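# Rules for Robots (and for the People Who Stand Near Them)

I get asked one question more than any other when I visit classrooms: "Can the robot hurt you?" Kids ask it with big hopeful eyes, so I'm sorry to say my answer is a bit slow. A robot arm doesn't get angry and it doesn't want anything. But it's heavy and strong, and it'll keep doing what it was told even if your elbow is in the way. So people write rules for it. I love these rules! I've been reading them and arguing about them for 9 years.

## What's a standard?

A standard is a set of rules that lots of people have agreed on. Think about batteries. You can buy one in any store and it fits your flashlight, and that works when the people who make batteries and the people who make flashlights agree on the size.

Robots have standards too. Some are for the people who build the arm. Others are for the people who put it to work, and those are my favorites, since that's where you have to look at a real room with real people walking through it. One safety binder on my shelf has 190 pages, and yes, I've read all of them, some of them twice (the part about fences is better than it sounds).

## Start with "what if?"

Before a robot gets switched on in a new spot, somebody has to sit down and ask a lot of "what if" questions. Grown-ups call this a risk assessment. What if somebody drops a pencil and reaches for it? What if the power goes out while the robot is holding something? What if a cable gets snagged?

My friend Zdzisław Krajewska taught me to do this out loud, walking slowly around the whole table. For every "what if" you write down two things: how bad would it be, and how likely is it? Dropping a sponge isn't very bad, even if it happens all day. A squashed finger is bad even if it happens once. You fix the bad ones first.

You can try this at home with a bike or a kitchen stool. Ask a grown-up to do it with you, they're usually good at thinking of terrible things.

## The big red button

Most robots have an emergency stop. It's usually a big red button, and hitting it makes the robot stop right away. Here are the rules I teach for it:

- Everybody in the room knows where it is before work starts.
- Nothing gets piled in front of it. No coats, no lunch bags.
- Anybody can press it. You won't get in trouble for pressing it when you didn't need to.
- After a stop, a trained person checks what happened before the robot moves again.

I once pressed one because I heard a funny squeak. It was my shoe. Everyone was very nice about it.

## Slow is good

When people are teaching a robot a new move, the rule is to go slowly. Many robots have a special teaching mode where the arm can only creep along. It looks kind of sleepy — I think it looks like a giraffe getting a drink — but it gives people time to notice a mistake.

The person teaching often holds a controller called a teach pendant. Some pendants have a switch you have to squeeze just halfway. Let go and the robot stops. Squeeze too hard and it stops too! People tend to do one or the other when they get a fright, so the switch is ready for both.

## Tidy tables, happy robots

Last on my list is housekeeping, and I can hear you groaning. But a robot may count on things being where they were when somebody taught it. If its bin slides over even a little, the gripper can come down in the wrong place and bump the side. So good practice says anything that's supposed to stay still gets fastened down, and somebody checks it before work begins. A gray bin with a KUKA arm reaching into it can have a lobster toy and a tape measure lying inside, and those can end up anywhere, but the bin has clamps at its corners. Cables get the same kind of attention: bundle them where you can, check them for rubbing, and look at the whole path the arm will take to see if one might catch. Then hands out, step back, and tell everybody you're about to start. 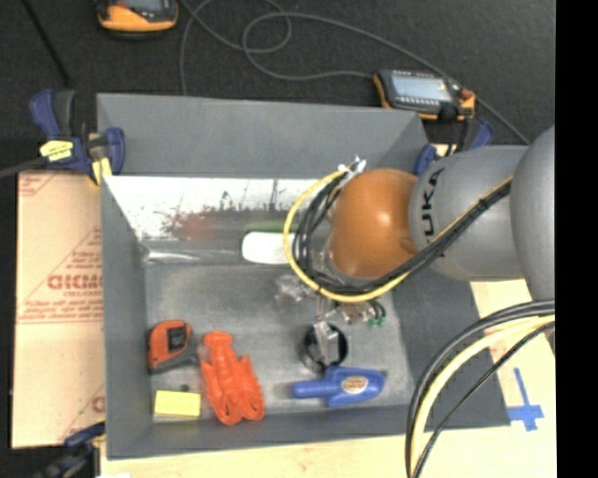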